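About Makard

Makard is a small group that builds hand-held grippers in a shared workshop on the Clunberg side of Caltstead. We started at a kitchen table, with a printer that jammed most nights, and moved into the workshop when the table was needed for meals. We design the shells, fit the finger pads and try out what we make in the same building.

The current model is the Barrientos, named after the street. It has a white shell and dark mesh over the finger pads. The pads took longer than the rest of the tool put together – bare plastic let plates slide, and foam tore within a week.
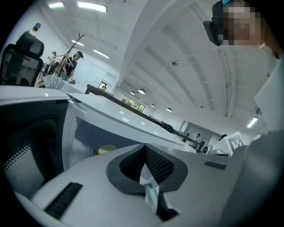

A Barrientos gripper, finger pads up.

We test on household jobs. A slice of bread on a plate is a good one: the rim is thin, the load shifts, and a refrigerator leaves little room to turn your wrist. We pinch the plate low on the rim and keep the tips close together. The shell weighs 454 grams without the cube, and that matters after an hour of reaching into a cabinet.

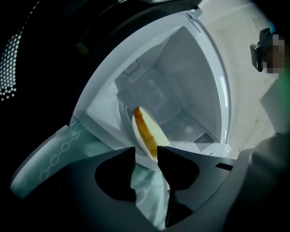

OUR WORKSHOP

The room is shared, so we set up and clear away each time. Grippers are used in pairs, one for each hand, with a marker cube on top of each so the position of the hand can be worked out later. A strap goes around the hand. Check that it is snug before you lift anything. The toy microwave and the tablecloth belong to the kitchen set, and both go back in the cupboard at the end of the day. 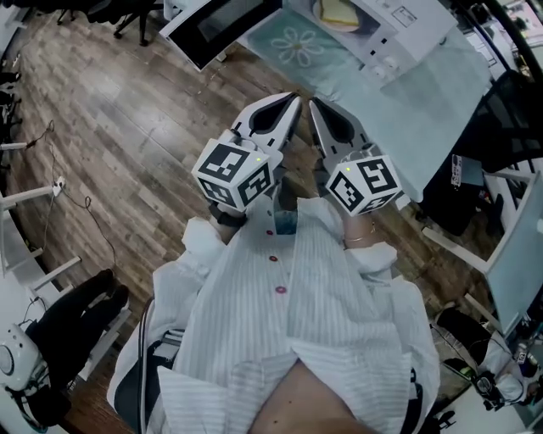
Page last changed: May

New members begin with one short session and can book up to 3 a week after that. We keep a written log of each build, with part numbers and whatever went wrong. Spare pads are bagged and kept in drawer 535.

Reaching into an appliance with both hands is harder than it sounds. The cubes need clearance at the top of the opening,
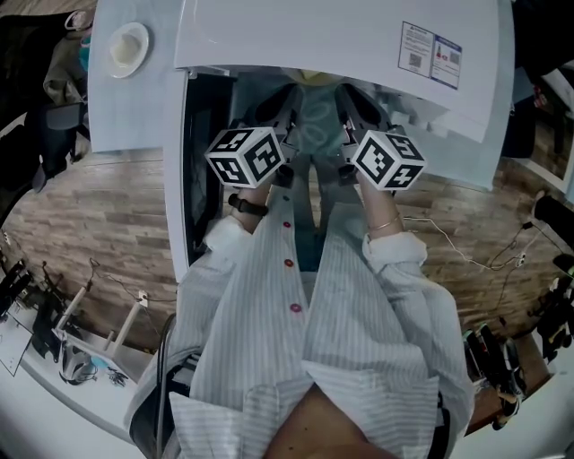

and the door should be swung well back before you start. We are working on a shorter body for the next version. The workshop is open to visitors on Saturday, and the door code is given out when you book.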